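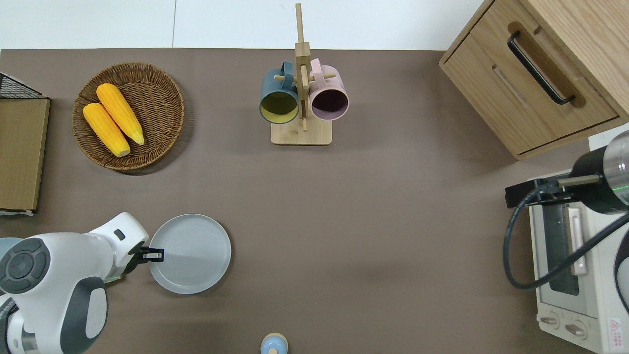 By Elspeth Purves | Shed visits | 2025-09-13

Quick writeup, bus in 2 minutes. Open day at Vurel, the shared workshop on Sutherland Street. Went for the two-arm kitchen build, Gavin Morrison and Marion Nisbet's. Two mugs on a tree, corn in a basket, toaster oven, plates. Arms are bought, everthing else home grown. Marion wrote the control code (calls it Codora), 1211 lines, showed me most of them. Gavin did the wiring and would like to redo it. 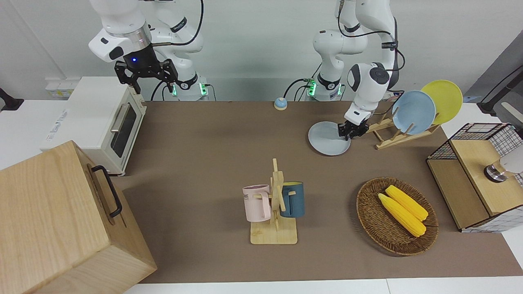

Left arm on the grey plate, right arm up over by the oven.

Asked about grip force. Long answer, lost my notes on it. Plates are the hard bit apparently, thin rims. Good crowd, decent coffee, parking awful. 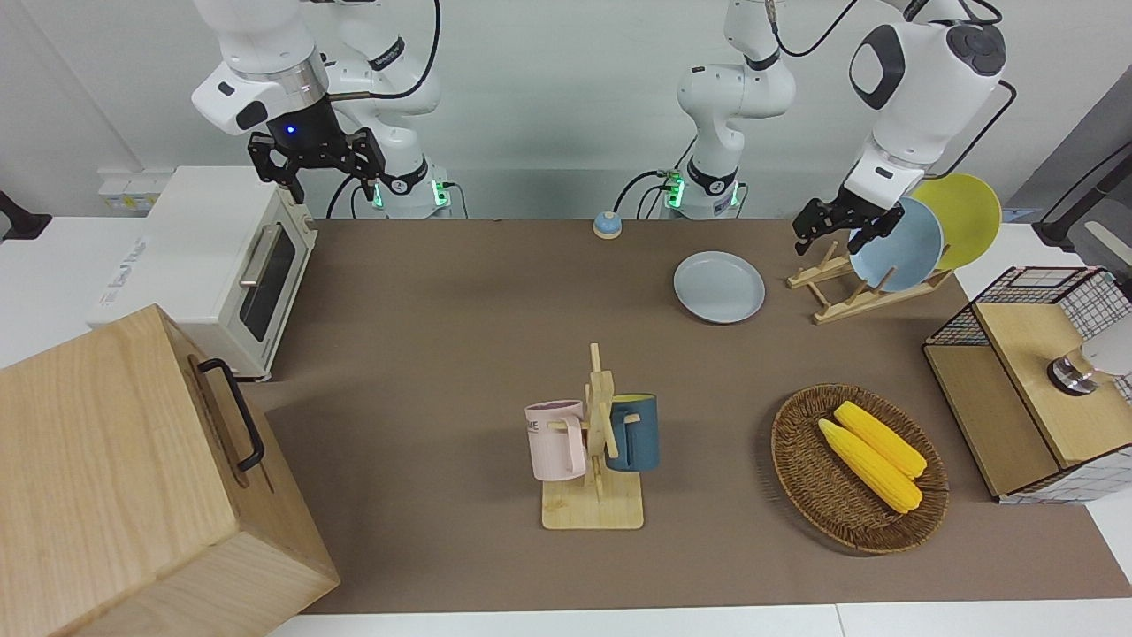
Getting there next time

Next open day is in December, doors at 8. Use teh side gate.

Get our newsletter! Enter your email to subscribe.
Contact | © Shed Visits | Back to top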